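Safety rules, or how I finally read the whole binder

So I've spent most of June on our shop's rules for the two-armed robot, and I have opinions! Lakmal Selvanayagam started the binder before he moved over to the Plerkcombe site, and it had grown to almost 100 pages. I cut it to something a new starter can get through over a cuppa.

The bit I fought hardest for is the simulation rule. Any new task gets run in the sim first, both arms, 50 clean runs in a row, and a bump against the furniture puts you back to zero. Faith Kioko reckons that's overkill for a simple pick off a table (we've argued about it since Tuesday, very politely).
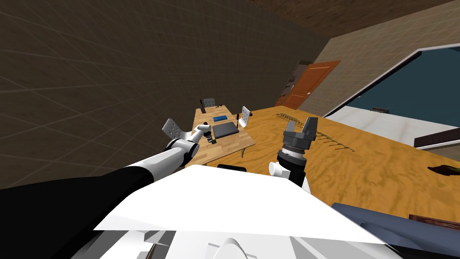 My answer to Faith is that the simple ones are where people get lazy. You watch the arm that's doing the job and forget the other one is hanging out over a different bit of furniture altogether. So the new rule says you write down a parking position for the idle arm before you touch anything else, and someone other than you signs it off.

Speed limits I've left alone. Same goes for the e-stop check at the start of each shift, which was already good and which I'd recognise in my sleep.

Still to sort: what we do about chairs. The Somcombe lot tape their spots on the floor, and I'm leaning that way, but I want to see how long the tape lasts first.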